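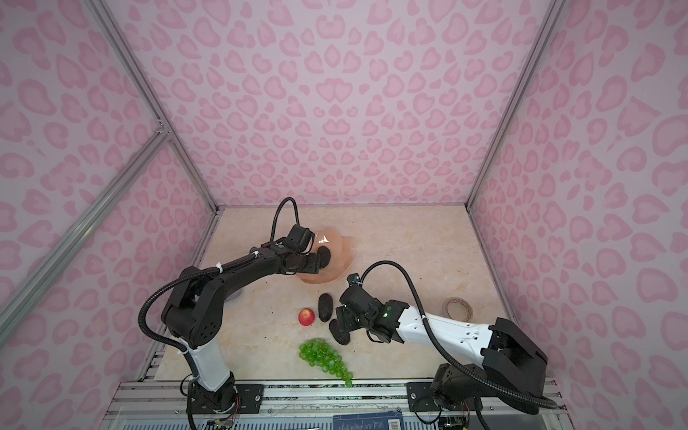 Play corner check, Drordale room
15/11/2017

1. Floor panel: PASS. Love this marble pattern, but it does hide crumbs. Dark specks scattered across it, please wipe before the next session.

2. Wall covering: PASS. Pink leopard print on all three walls, and it still makes me smile. Press down any edge that lifts.

3. Play food: PASS. Red apple and green grapes out on the floor. Check both for splits – the Jamik sheet asks for this every 9 days.

4. Stones: COMMENT. Lovely dark ones! Run a thumb over each for chips and keep them off the walkway.

5. Wavy-edged dish: PASS. Great color. Feel along the rim for nicks,
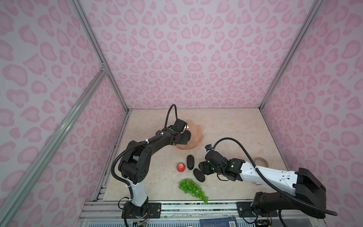 then wash it in plain soapy water and let it air dry. No scrub pads, please.

6. Tape roll: ACTION. Goes back in drawer 18 when you finish.

7. Corners and metal strips: PASS. Try every joint by hand. I did the full set in August and had a great time doing it.

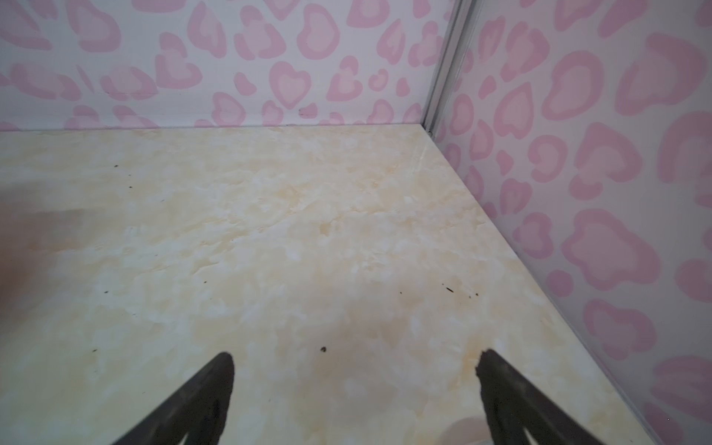 Henare: Could we add the floor seams to item 7? Grit gets in there and a dry brush lifts it right out.

Added as item 8 – great catch!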